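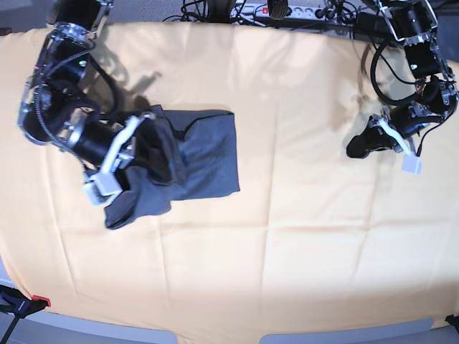

Folding on a sheet

For many years I folded my T-shirts on the bed, and for many years they came out crooked. The mattress is soft, so the shirt sinks a little and the sleeves go where they want. In November I moved the whole work to the table, with a sheet spread over it, and I want to write down what changed.

The sheet is a pale apricot one from Wanell. I bought it for the guest bed and the size was wrong, so it became my folding sheet. A dark shirt is very easy to see on it. With my charcoal gray ones I always lost the edge against the old brown blanket, and now I can find the side seam without bending down. The creases in the sheet help too. They make a faint grid, and I put the straight side of the shirt next to one of them. I don't iron it anymore.

My way of folding is simple. I lay the shirt flat, bring one side to the middle with its sleeve turned back, and then do the same with the other side. After this I fold from the bottom, two times. The second sleeve is the difficult part for me — it hangs out like a small flag and the fabric bunches up when I pull too fast. I learned to hold it low, near the corner, and to smooth the rest before I let go.

The finished shirts go into the drawer standing up, like books. My drawer is 65 centimeters wide and takes five piles if I am strict. I tried the fabric dividers from Vesia, but they fell over each time I took out a shirt, so I gave them to my sister. A shoe box without its lid works better.

I still do socks on the bed. Towels also, because they are big and I don't care so much about the corners. Next I want to try the sheet with long-sleeved shirts, and I have six of them waiting on the chair since last week.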